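Can a Machine Put the Cups Away? Report of Group 4

Written by Danjuma Osagie and Marites Soriano. Supervisor: Katsuhiko Kubo

1. Why we chose this question

In our first meeting we made a list of chores that we dislike at home. The winner was the cups. They stand everywhere, they must be collected, washed and returned to the shelf, and every day it begins again. Marites works in the evenings at the Cultska café, where the same chore takes a large part of the shift. So we decided to ask how near the machines are to doing this work, in a kitchen or behind a counter.

2. What we asked

We kept the chore small. A cup stands or lies on a table. The machine must find it, grip it and move it to another spot without dropping it. Washing is not included in this report, and neither is glass. We planned 171 attempts with one arm, and a shorter set of 19 attempts in which two arms share the cup.

3. The grip

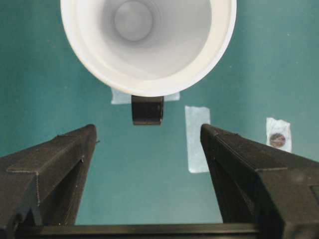
Gripping a cup is harder than we expected from reading. A person closes the whole hand and feels at once if something slides. Our gripper has two stiff fingers and must choose a place to hold. When the mouth of the cup faces the gripper, the white rim is thick and round and much wider than the space between the two fingertips, so it is not possible to close around the whole cup from that side. The fingers can only take a small part of it. We also learned that small things near the cup must be considered in the plan. With the black block right by the rim, between the tips, the arm has to know which object it is going for. For a child of three years this is no problem at all.

4. Two arms

Stellan Öberg, who took the same course last year, advised us to try two arms. His idea was that one arm can steady the cup while the other looks for a better grip. We found this useful, but it brings new difficulties. The arms need the same space, and each one can hide the cup from the camera of the other. The program must also decide which arm lets go first, and we spent most of August on this part only.

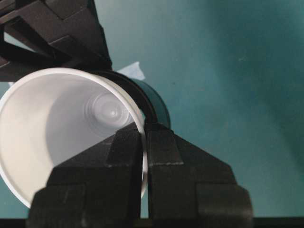

Figure 2. The cup wall between the two fingers of one gripper, with the second gripper at the far side of the rim.

5. Results

With one arm we counted a success when the cup reached the goal spot and stayed there for five seconds. A little more than half of the attempts were successful. The most common failure was that the fingers closed a bit too early and pushed the cup away. With two arms the share of successes was better, but every attempt took much longer, and 19 attempts are too few to say anything strong.

For comparison, Marites moved the same cup by hand. She needed less than two seconds and was talking to us at the same time.

6. Discussion

Our answer is "partly". A machine can move a cup if the table is prepared and if somebody stands close to help after a mistake. In a café the cups are of many kinds, some have a spoon inside, and the guests do not wait. We think the shop floor will come before the home, as a shop can decide to use only one model of cup. We would like to test this with three different cups next term, and also with a cup that has some water in it. Mr. Kubo asked us to write down the forces of the fingers next time, which we did not do in this project.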